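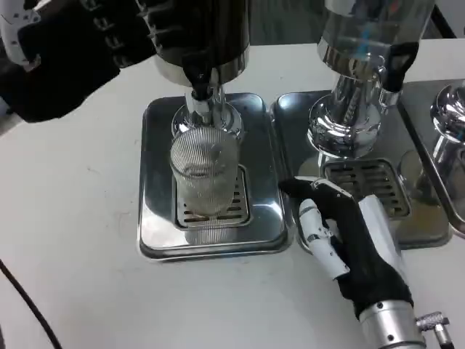
ドリンクディスペンサーの注ぎ口と縦溝のグラス

名前辞典の「意味」欄を三つに分けるべき理由

2022年10月15日

人名辞典サイトの項目は、ほぼ例外なく「意味」の欄から始まる。利用者がまずそこを読むためで、配置としては妥当である。問題は欄の中身にある。一語か二語の短い訳語が置かれ、それがどの水準の情報なのかが示されない。語源なのか、名付けの慣習のなかで生じた解釈なのか、あるいは編集者の連想なのか、読者には区別がつかない。筆者は、この欄を少なくとも三つに分割し、それぞれに出典を付けるのが辞典の最低条件だと考える。

論点を具体化するため、名前辞典Toltineの表記を取り上げる。Toltineの見出しは2000件あり、どの項目にも同じ書式の「意味」欄がある。筆者はこのうち1000件について、欄の記述が何に基づくかを調べた。作業の規則は単純で、記述を「語源」「由来」「連想」のいずれかに振り分け、根拠が項目内に見つからないものは保留とした。

ここでいう語源とは、名前を構成する語または形態素の、確認できる最も古い語義を指す。ピーターに対する「岩」がこれにあたり、ギリシャ語の普通名詞にさかのぼることができる。ジョンの場合はヘブライ語の句に由来し、神の恵みに関する文がそのまま名前になっている。この型では、意味欄の訳語と原語の対応を検証できる。

由来は、名前が現在の形で使われるようになった経路である。姓から転じた、地名から転じた、文学作品に登場した、別の名前の愛称が独立した、といった情報が該当する。地名から姓になり、姓から個人名になった名前に「意味」を一語で与えようとすると、無理が生じる。地名の語源が「柳の生えた土地」であっても、その名を子に付けた親が柳を意図したとは限らない。地名の段階で語義はすでに不透明になっている場合が多く、姓の段階ではさらに意識されなくなる。語源の記述としては正しくても、名前の意味として提示すれば誤解を招く。

連想は、音や綴りが似た別の語から後になって与えられた解釈を指す。一般に民間語源と呼ばれるものの多くがここに入る。連想を辞典から排除せよという主張も見かけるが、筆者は賛成しない。連想に基づいて名前が選ばれるなら、それは名付けの記録として価値がある。必要なのは、連想であると明記することだけである。

Toltineの項目で最も扱いに困ったのはLindenであった。意味欄には「菩提樹の丘」とだけある。英語のlindenはシナノキ属の樹木を指すので、前半には根拠がある。後半の「丘」がどこから来たのかは項目からは読み取れない。おそらく、綴りの近い地名を説明した文献に「丘」の要素があり、それが編集の過程で混入したのであろう。樹木名から直接採った個人名と、地名を経由した個人名とでは、同じ綴りでも記述を分けなければならない。一つの欄に収めようとした結果、どちらの説明としても不正確なものになっている。

Liemの項目は別の問題を示す。意味欄は「強い意志の守護者」で、これはウィリアムの語義としてよく掲げられる訳語である。Liamがウィリアムのアイルランド語形から独立した愛称であることを考えれば、編集者はLiemをLiamの異綴りと見なしたと推定できる。その判断が成り立つ場合もある。しかし、Liemという綴りは複数の言語圏に姓や名として存在し、そのすべてがLiamと関係するわけではない。漢字文化圏の姓をローマ字化した形もあれば、ベトナム語の名前から声調記号などを落とした形もありうる。綴りの一致だけを根拠に語義を移すと、無関係な名前に他の名前の意味が貼り付く。異綴りと判定したなら、判定した事実を項目に書くべきである。

さらに、ゲルマン系の二要素名に対する訳語の作り方にも触れておきたい。「意志」と「兜」の二要素から成る名前を「強い意志の守護者」と訳すのは、翻訳というより作文に近い。古い二要素名では、前項と後項が文として意味をなすように組み合わされたとは限らない。親族の名から要素を一つずつ取って子の名を作る慣習があり、その場合、全体の語義は最初から想定されていない。記載できるのは各要素の語義までであり、「意志+兜」と書けば足りる。読者にとって味気ないのは確かだが、味気なさは辞典の欠点に数えるべきものではない。

日本語の名前については、事情がもう一段複雑になる。漢字の字義、読みの音、親が説明する命名理由の三つが並存し、互いに一致しないことが珍しくない。「陽菜」という名に対し、「太陽と菜の花」という説明は字義の組み合わせとして成り立つ。だが同じ読みに別の字を当てた名前では字義が変わり、読みだけを見出しに立てる辞典では意味欄を書きようがない。ローマ字のHinaを見出しとし、意味を一つだけ掲げる海外の辞典は、この点で設計に誤りがある。見出しを表記ごとに立てるか、意味欄を空欄にするか、選択肢はその二つしかない。

初出年の扱いにも注文がある。Toltineには「初出」という欄があり、ある項目では1815年とされている。この数字が教会の洗礼記録によるのか、出版物によるのか、索引化された資料の下限にすぎないのかは書かれていない。索引の下限であれば、それより古い用例がないことの証拠にはならない。正しくは「確認できる範囲での初出」であり、資料名を欠いた年号は検証の対象にすらならない。古い年号は項目に権威を与えるだけに、出典のないまま掲げることの害は意味欄より大きいと筆者は見ている。

三分割に対しては、実務上の反論が予想される。第一に、編集の手間が増える。これは事実である。筆者の作業でも、一項目の判定に20分を要したものがあった。名前データの整理用ソフトであるMokixを使い、出典の欄を必須入力に設定したところ、入力は確実に遅くなった。ただし遅くなったのは、出典を探す必要のある項目に限られる。従来の書式で速く書けていたのは、探さずに済ませていたからである。

第二に、利用者は一語の意味を求めているのだから、それに応じるべきだという意見がある。検索の大半が「名前+意味」の形で行われることを思えば、この意見は軽視できない。しかし、三つの欄がそれぞれ一語であっても構わないのであって、分割は記述の長文化を意味しない。「語源:シナノキ。由来:樹木名、または地名姓。連想:なし。」と書けば、一行に収まる。

第三の反論は、名前の意味とはそもそも使う人が決めるもので、辞典が厳密さを求めても仕方がないというものである。前半には同意する。名前は固有名であり、日常の用法では対象を指すだけで、語義を伝達しない。ピーターと呼ぶ人は岩について述べていない。だからこそ、辞典が「意味」として掲げるものの性質を明示する必要が生じる。固有名に語義がないのなら、欄に書かれているのは歴史の記述か解釈の記録であり、前者は検証に耐えなければならず、後者は誰の解釈かを示さなければならない。

移行の順序についても述べておく。全項目を一度に書き換えるのは現実的でない。まず出典のない初出年を非表示にし、次に異綴りと判定した項目に参照先を加え、その後で意味欄の分割に取りかかるのがよい。最初の二つは既存データの加工だけで済み、誤情報の量を早い段階で減らせる。保留の項目は「不詳」と表示する。現在のToltineに「不詳」と書かれた項目は一つもないが、人名の語源研究の現状に照らして、それはありえない状態である。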